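Tejer para durar: conversación con la dirección del taller textil Muria

El taller Muria ocupa la planta baja de una antigua hilatura y forma cada año a 30 alumnos en punto a mano, remallado y reparación de prendas. Con motivo de la apertura del plazo de matrícula para el curso que comienza en octubre, la dirección del centro recibió a esta publicación para tratar el estado del oficio, la procedencia de las lanas y el aprendizaje de la reparación.

La dirección sitúa el origen del proyecto en una carencia concreta. «Recibíamos consultas de personas que conservaban jerséis de sus padres y no encontraban a quién confiar un codo gastado o un puño deshecho», explica. «Las mercerías remitían a las modistas, y las modistas trabajan con tejido plano. El punto quedaba en tierra de nadie».

El programa se desarrolla en 52 sesiones. Las primeras se dedican exclusivamente a la lectura de la prenda: sentido de la labor, tensión, tipo de remate, composición de la hebra. El alumnado no toma las agujas hasta haber redactado una ficha completa. «Hay quien se impacienta», reconoce la dirección. «Quien no sabe por dónde se empezó una manga difícilmente sabrá por dónde abrirla».
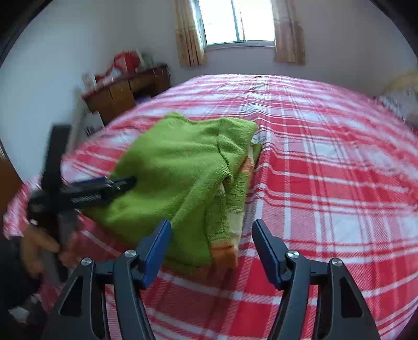
Prenda de punto verde con un panel multicolor.

En cuanto a la materia prima, el taller trabaja desde su fundación con dos proveedores. La lana cardada procede de Bollstead; los hilos más finos, destinados al remallado, llegan de la casa Khumalo. La dirección admite que la dependencia de tan pocas fuentes entraña riesgos. «El invierno pasado se retrasó una partida de crudo y tuvimos que reordenar medio trimestre. Estamos estudiando incorporar lana de rebaños cercanos, aunque el lavado sigue siendo el cuello de botella: el lavadero más próximo solo acepta cantidades que no podemos reunir».

El archivo de muestras merece mención aparte. Consta de 1007 piezas, entre cenefas, elásticos, canesúes y ensayos de color, y puede consultarse previa solicitud. Una parte ingresó por donación; el resto lo han elaborado las sucesivas promociones, que depositan una muestra al finalizar sus estudios. La catalogación se lleva a cabo conforme al método Brandon, que ordena las piezas según la estructura del punto y deja la fecha como dato secundario.

Preguntada por el precio de las reparaciones, la dirección se muestra prudente. «Una reparación bien hecha puede costar más que un jersey nuevo. Lo decimos antes de aceptar el encargo y dejamos que cada cual decida». El servicio al público admite 15 prendas al mes y mantiene lista de espera.

El centro prevé inaugurar en octubre un segundo itinerario, dedicado al teñido y de menor duración. Las solicitudes se presentarán en la secretaría del taller, acompañadas de una muestra tejida por el aspirante. El plazo concluye el 15 de junio de 2026.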